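Home About Projects Reports Contact

Gikberg Community Kitchen: progress report to the Collet Fund
31 August 2019

The grant period began in March. The kitchen has served 2941 hot meals since then, almost all of them at the evening sitting. Attendance is highest in the last week of the month, when people's money runs short.

The old dining furniture was the first item in our plan. We have spent $400 on refinishing supplies from Trusadwood and did the sanding ourselves.

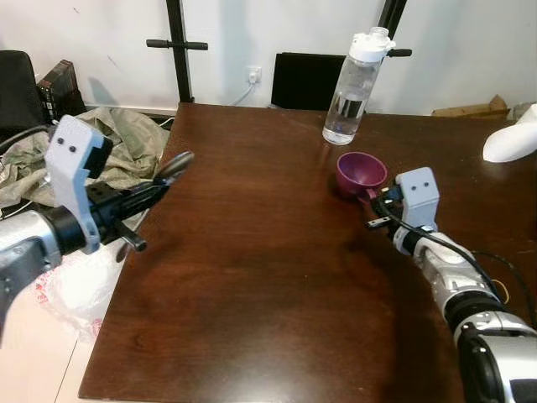 Dark brown wooden tabletop, glossy surface.

Food costs went over budget in the first weeks — we had priced vegetables from the Prikum market at last year's rates. We now buy onions, carrots and cabbage by the sack and plan the menu after delivery. Soup is on every evening, with a second dish when stocks allow.

Flatware is still short. We bought 122 spoons and forks in the spring and expected them to last the year. 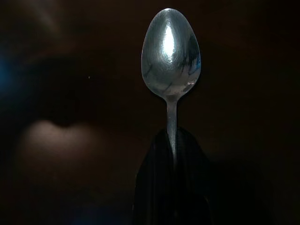

Some go out with the takeaway meals and do not come back. We have started sending takeaway orders without flatware unless people ask for it, and we will check the drawers again before winter.

The cooking class has run three times. The bread session filled up and the other two did not. We would like to move the class to late afternoon so parents can bring children.
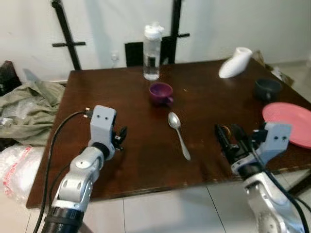

Next period

Repair the extractor fan. Renew the food safety certificates. Agree on winter opening hours with the building owner. We ask that the unspent travel money be moved to food.

Comments

Will the bread class be held again? I missed the sign-up.

I have four of your forks from the takeaway boxes. Can I leave them at the side door?

Late afternoon would suit us much better.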